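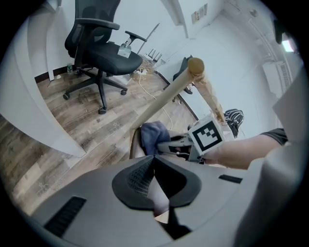
Kwaku Alhassan
Facilities Coordinator, Nistenis

Section 4: Setting up and resetting the small workrooms

Applies to the Jurkau and Kamath rooms at our Stunmont office. Section 3 covers keys and bookings, and Section 5 covers the kitchen.

Do the steps in order when you set up a room for a new group. For an ordinary end-of-day reset, skip 4.2 unless a cable has been moved.

4.1 Clear the floor and the seats

1. Turn on the ceiling lights and open the door fully.
2. Take everything off the chair seats. Water bottles get left on them more than anything else, and a clear one is easy to miss against black padding until the chair moves and it rolls off. Put bottles on the table.
3. Check behind and beside each chair for things standing against the wall. Small bottles end up down there too.
4. Pick up bags. If the owner is in the building, ask them to move it. Otherwise put it in the lost property cupboard with a tag showing the room and the time of day.
5. Collect any long sticks, rods or poles and lay them flat along a wall, clear of the doorway. Don't leave them leaning. The storeroom rack takes the long ones if the group has finished with them.

Note: A pole propped against a wall will slide on laminate if a chair clips it. Please lay it down even if you are only stepping out for a few minutes.

Caution: Don't roll a chair to get it out of the way until you have checked what is behind it. In the photo at the start of this section the power board and its cables are on the floor behind a chair, and a white cable comes out across the floor from there.

4.2 Power board and router

You will need: hook-and-loop cable ties, adhesive cable clips, one length of floor cable cover (the shelf under the sign-in sheet), and the 2 m network cable from the spares box.

1. Tell anyone working in the room that the Wi-Fi will drop out.
2. Switch off the power board at the wall, then at the board. Unplug everything except the board itself.
3. Untangle the cables from the plug end. Pulling from the middle makes the knots tighter.
4. Put aside any lead that isn't connected to something in the room. Unlabelled leads go in the spares box.
5. Place the board against the wall with the outlets facing up. Keep it 400 mm clear of the nearest chair base when the chair is in its normal position.
6. Stand the router beside it, off the floor if there is a shelf or ledge within reach. Turn the antennas upright. Leave the vents uncovered.
7. Fold the slack in each cable into a flat loop and fasten it with a tie. Don't wind it tightly, and don't tie power and network cables together in the same bundle.
8. Run the cable that has to leave the wall along the skirting as far as it will go. Fix it with clips 600 mm apart.
9. Where a cable must cross open floor, take the shortest straight line and lay the cover over the full length of it. White cable is easy to see in daylight and much less so once the lights are down for a presentation.
10. Plug the router in first, switch on at the wall and wait for the lights on the front to settle. Then plug in the rest.

Caution: Don't plug one power board into another. If there aren't enough outlets, ask for a longer board at the front desk.

Caution: Never wipe a power board or router with a wet cloth, switched on or off. Dust them with a dry one.

If the Wi-Fi doesn't come back, check that the network cable has clicked in at both ends. Swap in the 2 m spare before you ring anyone. If that makes no difference, call Kevin Condori in IT and leave the router switched on for him.

4.3 Chairs

The mesh chairs are the same in both rooms, so it doesn't matter which goes where, provided each room ends up with its own number on the door sheet.

1. Tip each chair gently onto its side and look at the castors. Pull out hair, thread and bits of tape with your fingers or the long tweezers.
2. Press each castor in firmly. One that drops out when you lift the chair needs replacing; tag the chair and take it out of use.
3. Stand the chair up and rock both armrests. Tighten a loose one with the hex key taped under the desk in reception. A quarter turn is usually plenty.
4. Go over the mesh back with the soft brush on the vacuum, lowest setting.
5. Wipe the armrests and the base with a damp cloth. Brush the seat pad and leave it dry.
6. Set the seat to its lowest height and push the chair up to the table, leaving 80 mm between the armrests and the table edge.

Note: Don't use spray cleaner on the mesh. It leaves a tide mark that shows up badly on black — we have one chair like this already and it won't come out.

4.4 Cloths

Use the dark blue cloths for furniture and floor spots only. The pale ones are for glass and screens.

1. Shake the cloth out before you start. One that has been scrunched up in the hand tends to hold grit in the folds, and grit will scratch the table.
2. Fold it in half twice and work with one face at a time.
3. When every face has been used, put it in the wash bucket and take a fresh one.
4. Don't leave cloths on chairs, over the router or on top of the air conditioner.

Wash the blue ones separately for the first few goes. Cold wash, no softener, line dry.

4.5 Floor

1. Sweep from the back wall towards the door with the soft broom, or vacuum with the hard-floor head.
2. Go along the planks, not across them, or the dust packs into the joins.
3. Mop with the flat mop, wrung out hard. The floor is wood-look laminate and will swell if water sits on it.
4. Stop well short of the power board and do that strip by hand with a dry cloth.
5. Dry any spill straight away, especially under the chairs.

Caution: No steam mops and no floor polish in either room.

4.6 Air conditioning and wall notice

1. Look up at the air-conditioning unit and check that nothing is hanging in front of the vents.
2. Set it to 24 degrees with the fan on low. Groups may change it while they are in the room.
3. In February, leave it running between back-to-back bookings. The rest of the year, turn it off when the room empties.
4. Check that the framed notice on the wall is hanging straight and its glass, if fitted, isn't cracked.

Don't open the unit to get at the filters. Report a drip, a smell or a rattle at the front desk and write the room name on the fault slip — "the small room" could be either one.

4.7 Before you lock up

Lights off. Chairs in. Cable cover flat at both ends. Initial the door sheet, put the time next to it and hang the key back on its own hook.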